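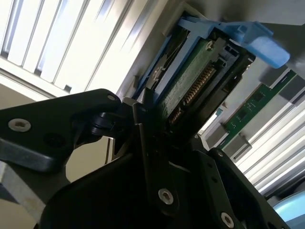
Einschubträger (Servertechnik)

Kategorie: Hardware > Server & Rack > Einbauteile

Ein Einschubträger - viele sagen auch Tray, Carrier oder einfach »Schlitten« - ist ein Rahmen, in dem eine Baugruppe sitzt, damit man sie als Ganzes in ein Servergehäuse schieben und wieder herausziehen kann. Ich habe in den letzten Jahren eine ganze Menge davon in der Hand gehabt und finde, das Teil hat einen eigenen Artikel verdient, denn in den meisten Lexika taucht es nur als Halbsatz unter »Gehäuse« auf!

Aufbau

Im Grunde braucht ein Träger nur einen Rahmen, eine Möglichkeit, die Platine darin festzuhalten, und etwas zum Anfassen. Der Rahmen ist oft aus Kunststoff, bei schweren Baugruppen auch aus Blech. Die Platine liegt so darin, dass die Kontaktleiste frei bleibt (meistens vergoldet, deshalb bitte nicht mit den Fingern drüberfahren, auch wenn es einen juckt). Dazu kommt eine Lasche oder ein kleiner Griff am Rand. Ich ziehe grundsätzlich nur daran und nie an der Platine selbst, so habe ich es gelernt und so gebe ich es weiter.

Warum so viel Blau?

Die Frage kommt wirklich jedes Mal. Farben dienen bei Servern gern als Wegweiser: Was man anfassen, drücken oder schieben darf, ist farbig, der Rest bleibt grau oder schwarz. Bei etlichen Geräten steht Blau für Griffpunkte und eine andere Farbe für Teile, die sich im laufenden Betrieb tauschen lassen. Eine allgemeingültige Norm ist das aber nicht, also lieber einmal mehr ins Handbuch schauen. Bei der Reihe Pondier etwa, mit der ich angefangen habe, war alles Bewegliche grün, und ich habe beim Umstieg wochenlang an den falschen Stellen gesucht.
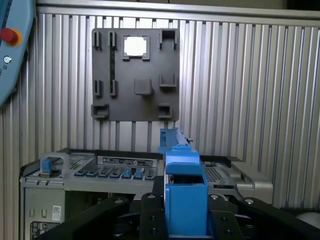 Hellgraues Servergehäuse mit Tragegriff, blauem Entriegelungshebel und einer Reihe blauer und grauer Schieber; an der gerippten Wand dahinter eine dunkle Halteplatte.

Gehäuse und Verriegelung

Zum Träger gehört immer das Gegenstück im Gehäuse, also Führungsschienen, ein Steckplatz und fast immer eine Verriegelung. Hebel haben den Vorteil, dass sie die Baugruppe auf den letzten Millimetern gleichmäßig in den Steckverbinder drücken. Schieber sind kleiner und brauchen weniger Platz, dafür übersieht man leichter, wenn einer nicht ganz eingerastet ist. Gelochte Flächen und Lüftungsgitter am Gehäuse sollten frei bleiben, auf der Werkbank genauso wie im Schrank (ja, ich meine auch den Lieferschein, den man »nur kurz« oben drauflegt).

Ablage beim Umbau

Wohin mit dem Träger, wenn er draußen ist? Ich mag Halteplatten an der Wand sehr - mit Klammern und kleinen Schalen, in denen jedes Teil seinen festen Platz hat. Flach auf dem Tisch geht natürlich auch, dann aber auf einer ableitfähigen Matte und mit den Kontakten nach oben. In unserer Werkstatt bei Grarkar führen wir eine Teileliste mit 3.381 Einträgen, davon sind 133 Träger in allen möglichen Bauformen, und die wandern erstaunlich schnell ins falsche Fach.

Begriffe

»Einschub« meint je nach Hersteller den Träger allein oder Träger samt Baugruppe. »Blindträger« heißen leere Rahmen, die nur den Steckplatz verschließen und den Luftstrom in der Bahn halten. Der Abschnitt zu Adapterrahmen fehlt noch, den ergänze ich im September.

Zuletzt bearbeitet: 2025-05-28

Startseite | Themen A-Z | Neue Artikel | Mitmachen

Verwandte Artikel
Blindträger
Führungsschiene
Halteplatten für die Werkstattwand
Jadis (Gehäusereihe)
Kontaktleiste
Yurchenko-Verriegelung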